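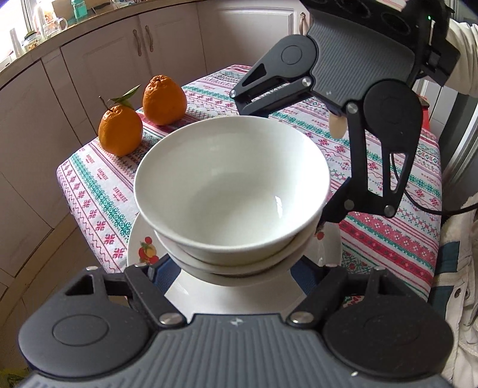

Ceramics Workshop, Glaze and Firing Group

May
Entered by Verena Stöckli

Glaze crazing, continued from the Pilen entry. Still chasing the delayed crazing on the clear over the white earthenware body. Pieces leave the kiln sound and start to ping a few weeks later, mostly on the foot side where the coat is thickest.

Two possible causes on the list: poor fit between glaze and body from the start, or moisture expansion of the body after firing. The first normally shows early. The second fits the timing better, but the absorption figures are lower than I would expect if the body were badly underfired. Repeating those before drawing anything from them. The last set was weighed on the old balance, which drifts when the extractor is on.

Absorption method, so we all do it the same way: dry tiles to constant weight, cool in the desiccator, weigh. Boil for two hours fully covered, leave in the water overnight, blot with a damp cloth, weigh again. Do not use a dry cloth. Swanson's tiles were blotted dry and came out low, so I have struck them from the table.

Glaze batches for this round:

Zitham clear, as supplied. Control.
Zitham clear plus fine silica, low addition.
Zitham clear plus fine silica, high addition.
Birow clear, as supplied. Lower expansion on paper.

All sieved at 200 mesh, twice. The high silica batch was slow through the sieve and settled hard in the bucket by the afternoon. Added a little bentonite, slaked first. Flow is acceptable now but the coat dries powdery and marks when handled. If it crawls in the firing, suspect that before blaming the silica.

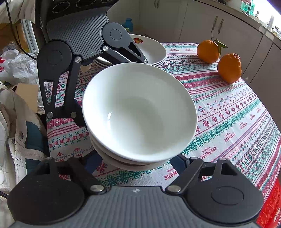
Biscuit firing was slower than the programme asked for. The top section lagged the lower by more than 52 degrees through the middle of the ramp, then closed up in the soak. Cones agree on all shelves except the top back, which is a shade under. Element resistance needs checking before the glost firing. Tiles from that shelf are marked TB on the underside and should be kept out of the averages.

Crazing test to follow: oven, then cold water, raising the oven setting in steps until the first lines show under ink. Record the step at first craze and not the number of lines. Ink is washable blue; the black stains the body and makes the tile useless for a second cycle.

Open points. Is the supplied clear the same lot as last time? The label on the new tub is smudged and the invoice only gives the product name. Have written to ask. Also need dilatometer bars from the current body, extruded and not cast, full length. The last ones were short and the clamp slipped.

Next: glost firing with all four batches on the middle shelves, slow cool to the usual point, lid shut until morning.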